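3.2 Material and table layout

The printed cards used in this part of the work were made for the sorting study described in Section 2. The full Flakska set has 42 cards in three formats, which we call small, narrow and large. The small and the narrow cards carry one item each. The large cards carry a short group of items and are used as headings, so that the other cards can later be placed under them. All cards are cut from the same paper, and we did not laminate them. In an earlier version, which we tested in December, the cards had a plastic cover, and participants complained that they slid over each other and that it was difficult to keep a pile straight.

For the open sorting task we wanted a start position without any visible order. Many card sorting studies begin with a closed deck in the hand of the participant, and the participant then sees the cards one after the other. As Prasertsri and Kusemberg both argue in their work on grouping tasks, the first cards of a deck get more weight than the last ones, and they often become the centers of the groups. We therefore put the cards on the table before the task starts. Each card lies flat and has free space on its sides, so no card covers another. Cards may be turned a little against the table edge, and we do not correct this by hand. Figure 3 shows a layout of this type.

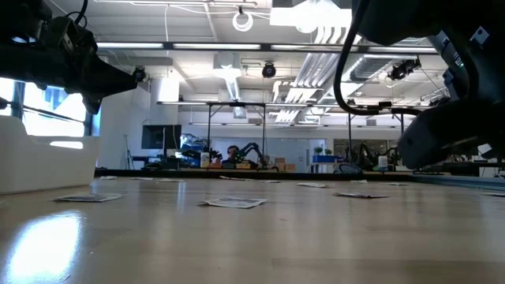

Figure 3. Scattered layout with eleven paper cards lying flat on the light wooden tabletop.

The distances between the cards are not equal. In Figure 3, a larger card with grey markings is in the middle foreground, while two narrow cards are at the back center, one beside the other. We accept such neighbors in the layout as long as the cards do not touch. In the analysis we treat two cards as neighbors if the gap between them is smaller than the long side of a small card. This rule is simple, but it was enough to test if participants group cards only for the reason that they were near to each other at the start.

The low view angle has one disadvantage. The cards are seen nearly from the edge, and the print on them is hard to read. For this reason the identity of each card was written down in a layout sheet before the task, and the pictures were used only to check the positions. Daylight was a second difficulty. The tabletop has a smooth finish, and in Figure 3 a bright patch of reflected light is visible on its lower left part. A white card inside such a patch loses its outline - this is the main source of missing positions in our data. We excluded 12 layouts in which the position of one or more cards could not be decided.

After the start signal, participants had 10 minutes to form groups. They were free to leave single cards alone, and they could use the large cards as headings or put them aside. The groups were then coded with the Stondeletti scheme, in the version dated 05/04/2023, and the coder did not see the start layout.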